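Renting a furnished room in Firkside, what is normal for deposit?
Forum: Housing and Moving

gadisa_g
Hello all. I will move to Firkside in October for work. The landlord asks 1,420 for the deposit, and also 100 for "inventory fee". The room comes with bed, wardrobe and desk. In my country we pay one month and shake hands, so I am not sure if this is normal. I packed light, mostly T-shirts and two pairs of good shoes.
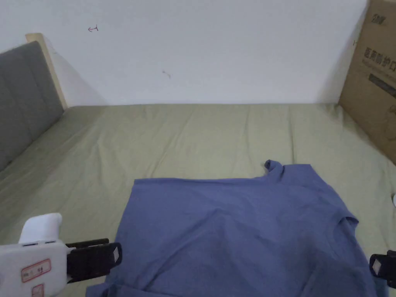 The contract is for 9 months. I have read it three times with a dictionary and I still do not understand the part about "fair wear".

Mahmoud
Do not pay the inventory fee before you see the inventory. When I rented on Skelden Road they charged me 60 for a mattress stain that was older than my tenancy.

gadisa_g
Thank you. Should I write down the marks on the walls also, or is it too much? I do not want to look like a difficult tenant on the first day.

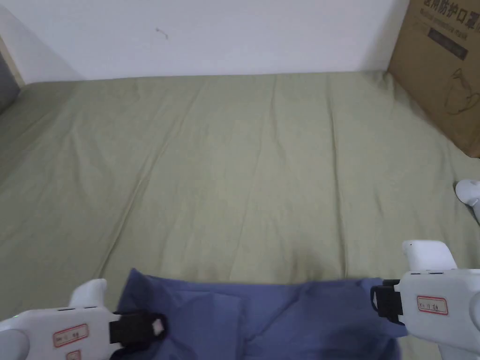 The agent is Desmont, if somebody knows them. They answer the emails quickly, but always with the same sentence.

petra.k
I must disagree a little with Mahmoud. Desmont gave me my whole deposit back, it only took up to six weeks. Write down everything, small marks also, and send it by email the same evening. Then both sides have the date.

Mahmoud
Six weeks is too long, in my opinion.

gadisa_g
I will ask them for the inventory list first and pay after. Also I will ask if the deposit is kept in a protected scheme.

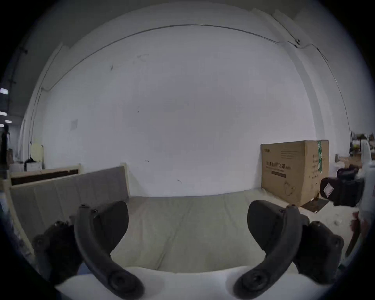 tallpaul said the scheme question should come before everything else, and I agree with him. Ask for the certificate in writing.

Gadisa Gebremichael (gadisa_g)
I have sent the email now.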